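**Corridor and sitting area – notes, June**

Went through the long corridor at Brerkness before the furniture order goes to Ledetti. Hye-jin wants the list by 16:00, so only what matters for the order.

Wall side can stay clear. The extinguisher keeps its place near the floor, with the socket to the right of it, and nothing is to be stood in front of either. Hye-jin asked for 70 cm of free floor there. The door further down needs the same.

The easel-like wooden frame stays on the left. Soo-ah thinks it should go nearer the window end, but it was a pain to carry last time and I would leave it.
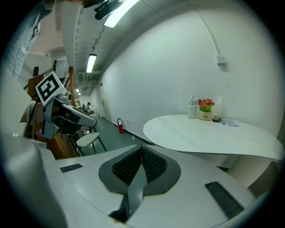 *Corridor towards the far end. Cream padded chair, wooden frame left, extinguisher on the white wall.*

Chairs: the cream seat on black legs is the type we want more of. Ledetti quoted for 6, delivery extra. Jurkar were almost 3,000 for the same number, so that is settled unless Soo-ah finds something second-hand. Order ref. is 327.

The low things at the far end still need sorting. To be gone through before delivery, or the new chairs will have nowhere to go.

Floor next. Grey-green all through and it takes the light badly in the sitting area. Felt pads on every chair leg before use, and a matt cleaner if Um still stock it – the last one was too shiny.
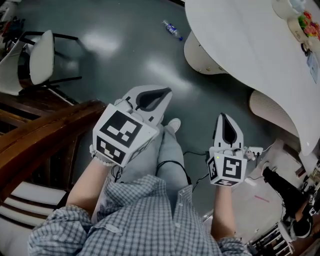 *Floor in the sitting area, bright patches where the light falls.*

Asked Soo-ah about a rug. She is against it, says the edges curl and people trip. Fine by me, leave the floor bare for now.

To do:

- send chair order to Ledetti (me)
- ring Um about cleaner (Soo-ah)
- felt pads, check the drawer first
- ask Hye-jin who signs for the delivery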